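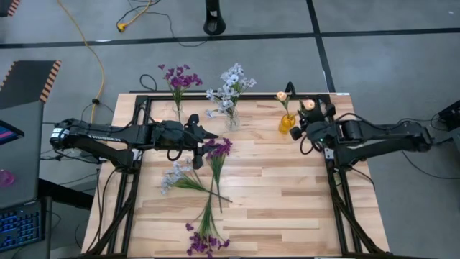 May, bench notes, flower arranging

Start 09:20. Bench cleared and wiped down. Three vases along the back edge, all glass: two clear, one small yellow. Artificial stems throughout, so no conditioning and no trimming under water. Order on the bench is purple in the left clear vase, white-and-lavender in the middle clear vase, peach roses in the yellow one. The remaining bunches are laid flat at the front and left for the next placements.

Purpose of the session is to settle a filling order and a stem length for each vase before Bohdana writes up the sheet.

Water. The middle vase is the one to fill. Primo asked why bother with artificial stems. Two reasons: the vase is top-heavy once a full bunch is in it, and the thin green stems look wrong in a dry vase when viewed from the front. Tap water left a film on the glass last month, so use the filtered supply. Dry the outside before it goes back on the wood. The bench was oiled in April and a ring took me 20 minutes with fine wire wool to get out.

Stem length. Purple sits best when the petals spread just above the rim with no bare stem showing. Anything longer and the bunch leans. Bend the wire at the foot of the stem, do not cut it, as Karthik has to return the Anel stock in one piece. The Tallo stems have a softer core and hold a bend poorly after the third or fourth time. Keep the two makes in separate trays. They were mixed again this morning.

Roses. Awkward. The yellow vase is small and the heads are heavy for the stem, so a rose placed upright tends to swing round until it finds the lip. Tried a pinch of floral putty at the base, which held for one rose and not for two. Tried a marble, no better. Selvaraj suggests crossing the stems inside the vase so each braces the other, first one in from the left, second from the right and lower. Set one high and one low for now. Matching heights looked stiff anyway.

Laying out. Loose bunches should go down with heads and stems clear of their neighbours. If two bunches lie end to end with the stems meeting, the wires hook into each other and the second bunch comes up with the first. Either leave a hand's width or turn one of them through a right angle. White-and-lavender on the diagonal is fine, stems to the right. The blossoms shed if dragged, so lift, don't slide.

Timings, by hand, one person, bunch picked up from flat to settled in vase:
Purple, 17 s
White-and-lavender, 20 s
Roses, pair, 65 s
The roses figure includes one restart. Would not quote it.

Stock. Replacement petals for the white-and-lavender are on the Nuttall order, ref 3590. Ruwan chased it at 11:00, no delivery date given. The spare clear vase has a chip on the foot and has gone in the glass bin. Please don't fish it out again.

Open points:
Putty leaves residue in the yellow vase. Try the Muvex wax pellets, Selvaraj has half a bag.
Decide whether the left vase gets water as well. I would say yes for weight, Bohdana says no because of the change-over time.
Labels for the two stem trays, Karthik.
Check the rose wires for fatigue at the first bend. One has gone slightly white at the plastic.

Stopped 12:40. Purple and white-and-lavender lengths agreed. Roses carried over.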